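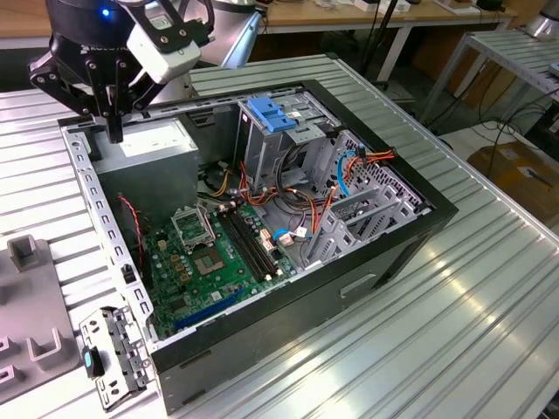

Violeta wanted the letters before Saturday. That was all she'd said on the phone, letters, Saturday, how much. Then she'd hung up and driven over with the tower belted into the passenger seat like a kid. Luuk signed for it. Alasdair found the bench space. And now it lay on its side on the ribbed aluminum with the panel off and the socket bare, a little greenish-gold square where the processor should have been, and she kept looking at that.

"Somebody took something," she said.

"Processor," said Luuk. "Doesn't matter. Not for letters."

"Where are the letters, then?"

He pointed right. Down in the bays. She leaned, coat still on, car keys still in her hand.

It had been Nicanor's. Nicanor Troncoso, her mother's brother, forty years behind the counter at Garrido, hinges and paint and cut keys. Typed with two fingers. Typed everything. Shopping. Complaints to the city. And letters to her mother, every Sunday night, printed and mailed across town because he didn't trust email to stay put. Her mother had kept them in a drawer. Then the pipe went in August and the drawer was pulp. Blue pulp. He liked blue ink, even from the printer.

So, the tower. It had gone with the shop. The shop had gone to Harpreet Petrenko, who kept the sign and threw out nearly everything else, but not this – it was holding up one end of a shelf in the back. Harpreet wanted 60 dollars for it. Violeta gave him 70 and didn't wait for change.

"He had it in there with the paint cans," she said. "Is that bad? Paint cans?"

"Depends on the paint," said Alasdair, from the doorway. He thought he was funny.

Luuk didn't look up. He had a pad and he was writing on it, small square capitals, the way he did for every job. RAM SLOTS OK. FAN CABLE OK. He underlined things. It drove her crazy, she had known him six minutes.

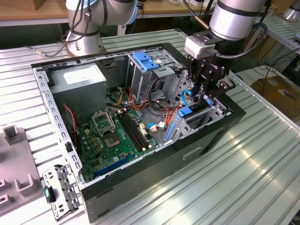 The bays are on the right, the blue handle side. Power cables everywhere in the middle.

"What was he like," Luuk said. Still writing.

She hadn't expected it. Nobody at the funeral home had asked, they'd asked about parking.

"Loud. No. Loud in the shop. At home he was quiet, he'd sit there with the radio on low and you'd think he was asleep and then he'd say the score."

"What did he write about?"

"I don't know. I never read them. They weren't to me."

That stopped the pen for a second.

"My mother's birthday is Saturday," she said. "She says she remembers them all. She doesn't. She remembers maybe 5. She tells me the same ones. The one about the dog on the bus. The one where he ordered the wrong screws, a whole pallet, and had to sell screws by the scoop. I want her to have one she's forgoten."

Alasdair had come in from the doorway by then. He had his hands in his pockets. He said the blue latch was a nice bit of design, on that model, you hardly needed a screwdriver. Nobody answered him and he nodded like somebody had.

A click from the bench, a small one. Then a sort of scrape, metal on metal. Violeta shut her eyes. Her uncle used to cut keys with his tongue between his teeth, and that was the noise, nearly, the blank going into the clamp.

"Okay?" she said.

"Okay."

"Can I look?"

"It's only a box. You can look."
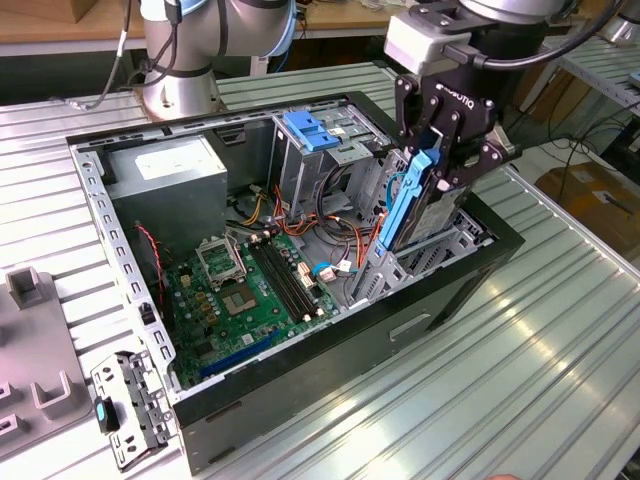
The drive and its blue handle, at the lower cage.

She looked. It was gray and had a label. It was smaller than she'd thought, teh size of a paperback, and she'd pictured – what had she pictured? Paper, probably. Sunday nights, stacked.

"All of them are on that?"

"If he saved them."

"He saved rubber bands."

Luuk wrote something and turned the pad around so she could read it. DRIVE – SEATED. Underlined 2 times. Under that he'd put LETTERS and a question mark, and after a moment he took the pad back and fixed the question mark into something more like a period, with a tail.

They got a screen up a little after four. Alasdair made coffee, too weak, and carried hers over with both hands. There was a folder called SHOP and a folder called CITY, very full. There was a folder with her mother's name on it, spelled the way only he spelled it.

"Do you want to open it?" Luuk said.

She had her keys in her hand again. She didn't remember picking them up.

"Not the first one," she said. "The first one's the dog. Go down. Keep going. Further than that."

He scrolled. Years of Sundays going by, quick, gray on white.

"Stop," she said. "There. No, one up."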